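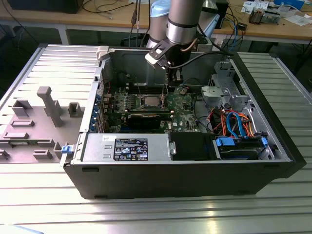 ## Office tower shuts off under load after sitting in storage

**Tsehay Mersha**, May 15, 2025

I have a used office desktop that was in a closet until March. It boots, and I can browse and write documents without trouble. If I start a long video export, it powers off with no warning and no error screen. The system log shows only that the previous shutdown was unexpected.

Already done: blew out the dust, reseated the memory, ran a memory test overnight (clean). The processor temperature climbs quickly once the export starts. I have never replaced the thermal paste. Should I do that first, or buy a power supply?

---

**Rumness**

Paste first. It costs very little and your symptom fits. Old paste dries out and the processor reaches its limit within seconds of a heavy load.

Run the machine for a few minutes so the paste softens, shut down, unplug the cord, and hold the power button to drain what is left. Loosen the heatsink screws in a cross pattern, a little at a time. Twist the heatsink gently before lifting – pulling straight up can drag the chip out of some sockets.
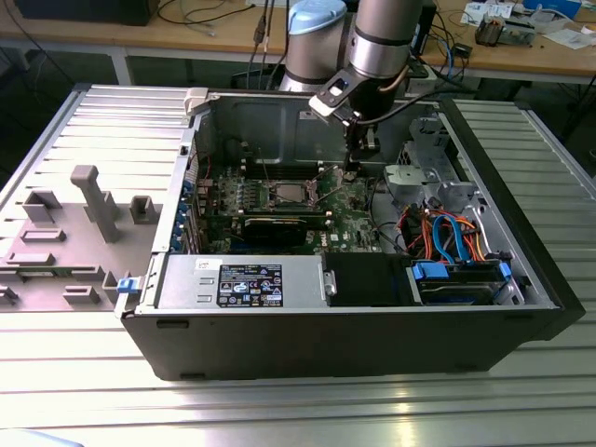
Wipe both surfaces with isopropyl alcohol and a lint-free cloth until the cloth comes away clean. If you take the chip out, open the lever fully, lift the chip by its edges, and keep your fingers off the contacts. One small dot of new paste in the center is enough. Tighten the screws in the same cross pattern and plug the fan lead back in before you close the case.

---

**Tekleab**

could be the psu. mine did this, swapped it, fine now

---

**Vivora**

I agree with Rumness on the order, but log the temperatures before you open anything. Otherwise you have nothing to compare against.

Record idle for 4 minutes, then start the export and note the last reading before shutdown. 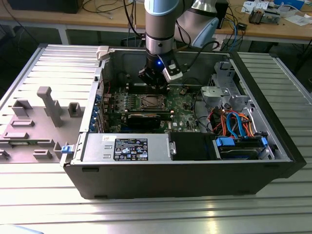
If that reading is well below the processor's limit, suspect the power supply. A graphics card added later can also exceed what the original supply was rated for, so check the label on the supply and add up the loads. Many office towers use a nonstandard supply connector – check the pinout before ordering a replacement.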